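選挙権のない私が町議会の補選を追いかけた話

2025年1月19日

年明けからずっと落ち着かなかったのですが、ようやく終わりました、ジェミムコームの町議会の補欠選挙。前の記事でちらっと書いたら「続きは?」とコメントをいただいたので、忘れないうちに書いておきます。長いです。お茶でもいれてからどうぞ。

まず、私には投票権がありません。国籍の関係で、ここに何年住んでいても投票用紙は来ないんです。夫のところには来ます。郵便受けから取り出して夫に渡すたびに、ちょっとだけ悔しい。税金は同じように払ってるのになあ、と思いながら、でもまあ決まりは決まりなので、そのぶん口は出すことにしています(夫には迷惑な話)。

で、今回の補選は空いた2議席を争うものでした。秋に続けて辞職があって、片方は引っ越し、もう片方は体調の問題だったと聞いています。町議会の補選なんてふだんは誰も話題にしないし、候補者がちょうど席の数だけ出て無投票で終わることも多いらしいです。それが今回は違いました。駐車場です。駐車場が町を真っ二つにしたんですよ!

商店街の裏に、昔から無料でとめられる町営駐車場がありまして。砂利のままで、雨が降ると大きな水たまりができて、線が引いてあったのかどうかもわからないような場所なんですが、あそこがあるからみんなパン屋さんにも薬局にも寄れるわけです。去年、その駐車場の運営をジラシコという会社に委託して有料にする、という案が議会に出てきました。舗装して、照明をつけて、機械を置いて、その費用を料金でまかなうと。

これがもう大騒ぎ。肉屋さんの窓に反対の貼り紙が出たと思ったら、向かいの不動産屋さんには賛成の貼り紙。美容院では「その話はしないで」と先に言われました(前のお客さん同士で険悪になったそうです)。

私の意見はというと、舗装はしてほしいです。ベビーカーを押していたころ、あの砂利に何度泣かされたか。夜は真っ暗だし。ただ、運営を丸ごと会社に任せるのはどうなんだろう、という気持ちもあって、契約が何年なのか、料金を上げるときに議会の承認がいるのか、そこがいくら資料を読んでもわからない。議会のサイトにあったPDFは途中のページが横向きで、首を傾けながら読みました。肝心の契約条件は「別紙参照」。別紙はどこにもない。

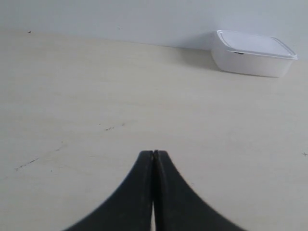

その別紙がないことを最初に公の場で言ったのが、候補者のひとりのタンコ・オモレギーさんでした。公民館であった候補者討論会で、ほかの人が賛成か反対かを熱く語っている横で、「私はまだ決められません。契約書を見せてもらっていないので」と言ったんです。会場がちょっとざわっとして、後ろのほうから「決められない人に入れられるか!」と野次が飛びました。オモレギーさんは怒りもせずに「では、見ないで判を押す人に入れますか」と返していて、おお、と思いました。夫も隣で、おお、と言っていました。

反対派の代表みたいになっていたのはチャニダ・ポンシリさん。商店街で布地のお店をやっていて、話がとにかくうまい。お客さんが駐車場から店まで歩くあいだに何を見て何を買うか、という話を身ぶりつきでするので、聞いているうちにこちらまでボタンを買いたくなってきます。ただ、「では水たまりはどうするんですか」という質問には「砂利を足します」の一点張りで、そこはもう少し何かほしかったです。

賛成派はホイリン・ソンさん。元は水道関係の技術の仕事をしていたそうで、排水の話が始まると止まりません。図まで持ってきていました。後ろの席からは全然見えませんでしたが! でも、あの駐車場の水がどこへ流れて、なぜ薬局の裏口にたまるのかという説明はとてもよくわかって、私はあの夜いちばん勉強になったのはこの人の話だったと思っています。司会の人が困った顔で何度も時計を指していました。

討論会のあとはニルスワンに寄りました。角のカフェです。遅くまで開けてくれていて、さっきまで壇上と客席で言い合っていた人たちが、同じカウンターに並んで注文している。あれは不思議な光景です。日本にいたころは選挙といえば駅前の演説と選挙カーで、候補者と同じ列でスープを待つなんて考えたこともありませんでした。ちなみにスープは豆でした。おいしかったけど塩が強め。

ここで少し脱線しますが、投票できない立場で選挙を見ていると、妙に細かいところが気になってきます。たとえばチラシ。わが家の郵便受けに入ったチラシのうち、日付も連絡先もきちんと書いてあったのはソンさんのものだけでした。ポンシリさんのは紙がいい(さすが布屋さん、手ざわりにこだわりがある)。オモレギーさんのは字が小さすぎて、夫は眼鏡を外したりかけたりした末に、私に読み上げろと言いました。投票する人が読めなくて、投票できない人が音読する。なんなんでしょうね、うちは。

でも声に出して読むと、案外頭に入るんです。オモレギーさんのチラシには駐車場のことのほかに、ヒッデール行きのバスの最終を遅くしたいという話が載っていました。隣町のヒッデールには映画館も夜間の診療所もあるのに、最終バスが早すぎて車のない人は帰ってこられない。駐車場で揉めているときにバスの話をする人は、ほかにいませんでした。うちの子がもう少し大きくなったら絶対に困る問題なので、私はこの一行で心を決めました。決めたところで票はないんですけど。

夫には「あなたの票はあなたのものだから」と言いながら、朝ごはんのときも洗い物のときもバスの話をしました。圧力ではありません。世間話です。

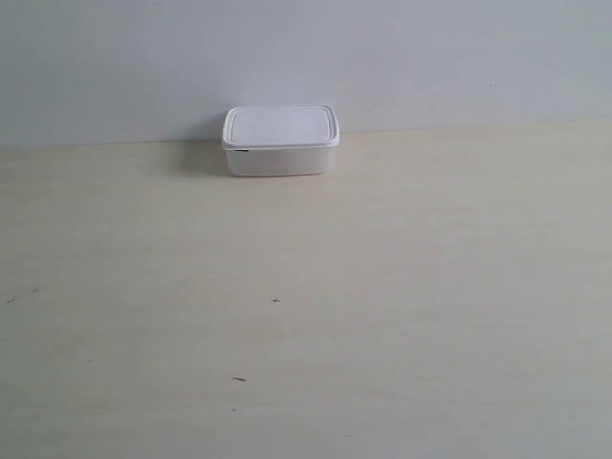
ふた付きの白い保存容器

さて投票日。朝は霧がひどくて、投票所になった小学校の門が見えないくらいでした。私は入口までついていって、外で待ちました。中に入れないわけではないのかもしれないけれど、なんとなく遠慮してしまうんですよね。待っているあいだに、犬の散歩中のサムラン・イムヤムさんに会いました。うちの裏に住んでいる人で、やっぱり投票権がない仲間です。「今日は外野の日だね」と言われて、そのまましばらく立ち話をしました。犬は退屈して座り込んでいました。

サムランさんは駐車場には賛成なんだそうです。意外でした。庭いじりと犬が好きで、のんびりした人だから、昔のままがいいと言うのかと勝手に思い込んでいました。聞けば、冬に薬局の前で転んで手首を痛めたことがあるとのこと。お金を払ってでも平らな地面がほしい、と。うん、それは、そうだよなあ。賛成だ反対だと貼り紙だけ見ていると、こういう事情はちっとも見えません。私は自分の考えを半歩くらい引っ込めて、家に帰りました。

結果は夜のうちに出ました。トップがポンシリさん。商店街の力、強し。そしてもう1つの席が、なんと大接戦。オモレギーさんが373票で、次点のソンさんとの差が6票だったんです。6票ですよ! 数え直しになって、それでも差は変わらなかったそうで、開票所にいた人たちはすっかり帰りが遅くなったと聞きました。

夫が誰に入れたのかは、まだ教えてくれません。「6票差だとわかっていたら緊張して手が震えた」とは言っていました。その言い方だと、どっちだかわからないじゃないですか。毎晩聞いています。

ソンさんが落ちたのは残念です。あの排水の知識が議会の外に出てしまうのは、もったいないにもほどがある。翌日の商店街でも、反対派だったはずの肉屋さんが同じことを言っていました。それなら入れればよかったのにと喉まで出ましたが、コロッケ用のひき肉を包んでもらっている最中だったので黙っていました。人のことは言えません、私は入れてもいないわけですし。

それで、これからどうなるのか。駐車場の案は3月の議会で採決される予定です。その前に住民説明会を開いてもらうには署名が200人分必要で、今、オラタイ・ルンルアンさんという方が中心になって集めています。図書館の読み聞かせで前からお世話になっていた人なんですが、こういうことになると急に行動が速い。署名用紙がニルスワンのレジ横に置いてあって、びっくりしたのが、署名のほうは選挙権がなくても住んでいれば書けるんですって! 知らなかった!

もちろん書きました。名前と住所を、ものすごく丁寧な字で。ペンのインクが途中でかすれて、お店の人に別のを借りました。サムランさんにも教えたら、賛成派だけど説明会はあったほうがいいと言って、犬を連れたまま書きに行ったそうです。

説明会が開かれたら、私は別紙のことを聞くつもりです。質問の下書きはもう作ってあって、夫に見せたら「長い」と一言。短くしたら今度は「きつい」。難しいです。人前で、しかも日本語ではない言葉で質問するのは今でもかなり緊張するので、当日までにお風呂で練習しておきます。

あと、バスの話。オモレギーさんは当選のあいさつでもバスに触れていたと、開票所にいたお隣さんから聞きました。ヒッデール側の議会とも話さないと進まないらしく、時間はかかりそうです。それでも覚えていてくれたのはうれしい。次の議会は傍聴席で見てきます。傍聴も誰でも入れるそうなので(これも今回初めて知りました)。椅子がすごく硬いという噂なので、座布団を持っていこうかな。

コメントで「そちらの議会は何時からやっているの?」と聞いてくださった方、夜です。夕飯を早めに済ませないと間に合わない時間に始まります。わが家の傍聴の日はカレーに決定です。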